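Weda clear containers, large and small: my review after one winter

I bought these two containers in the store Naseri, near my work, when I was looking for something for the dry food in my kitchen. Before them I had many bags closed with clothespins, and each time I opened the cabinet one bag fell on me. I am writing this review because I read many before buying, and most of them were written on the first day. Mine have been in use since the start of winter, so I can say a little more.

What I bought

The set is called Zesine and it is made by Weda. I took one large and one small, both transparent, with lids. The price was 14 for the small one and 40 for the large one and two spare lid rings together. I find this a bit high for plastic, but not terrible. My neighbor Mirta Mansilla has the same in a bigger quantity, and she let me try hers before I decided. She keeps flour in them. I keep rice in the large one and lentils in the small one.

The shape

The corners are rounded, and this is the point I like the most. In my old square boxes the rice stayed in the corners and I had to hit the bottom with my hand. With these I tip the box and everything comes. Also the sponge reaches all places when I wash it.

The bad side of round corners is that you lose space in the cabinet. Two containers side by side leave a gap between them where small things fall. I found there a bouillon cube which I think was from last year.

The color

On the package they write "crystal clear". I do not agree completely. The plastic is transparent, yes, but it has a tint between gray and green, and it is stronger where the material is thick. On the rim it looks almost dark. On my glossy off-white counter I notice it more than I did in the store, where the shelf was black. It does not disturb me, and I can see how much rice is left, but if you want something like glass, you should buy glass. 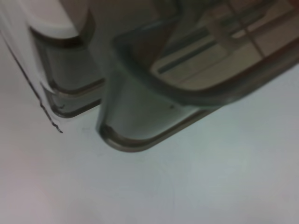

The rim and the lid

The rim is thick, and it gives a good place to hold when the container is full. I have small hands and I can lift the large one with one hand if it is half full. For the full one I use two.

The lid of the small one closes very well. The lid of the large one needs attention: you must press first on one short side and then go along to the other. If you press in the middle, it seems closed, but one corner stays up. I needed maybe a week to learn this. My brother-in-law Davoud Alipour, who stayed with us in February, did not learn it at all, and I was closing it after him every evening.

The lid rings are of soft silicone and they come out for washing. To put them back is slow. There is a thin side and a thick side, and the thin side goes down. This is not written in the instructions, I had to ask the store.

Washing

I wash them by hand with warm water. The maker says that the top rack of the dishwasher is fine, and Mirta does it that way. Hers are a little more cloudy than mine, but they are also older, so I cannot say what the cause is.

Scratches come quite easily on the outside if you push the container on the shelf. Inside I have none that I can feel with the finger.

Smell

For the first three days there was a smell of plastic in the large one. I left it open by the window with a spoon of baking soda and it went away. The small one had no smell.

Comparison with Sturketti

Before this I had one container from Sturketti, which is cheaper. It was lighter and the lid was easier, but the wall was so thin that it bent when I lifted it full. It broke at the bottom when it fell from the height of a chair. The Weda one also fell once, from the counter, and it did not break. I do not plan to repeat the test.

For whom I recommend it

If you have a deep cabinet and you take things out often, the large one is comfortable. If you live alone, I would take two small ones. I would not buy it for the freezer, there is nothing about freezing in the instructions and I did not try.

My rating is four stars of five. I take away one star for the lid of the large one and for the words "crystal clear". I will probably buy one more small for the sugar, when there is a discount.

1,855 people read this review

Search reviews Type a product or brand Go

Related reviews
Sturketti stackable box, second try
Which silicone lids stay flat?
Naseri store brand spice jars
Bread box with wooden lid: two months later
40 small things for a narrow kitchen

Contact | Copyright, all reviews belong to their authors | Back to top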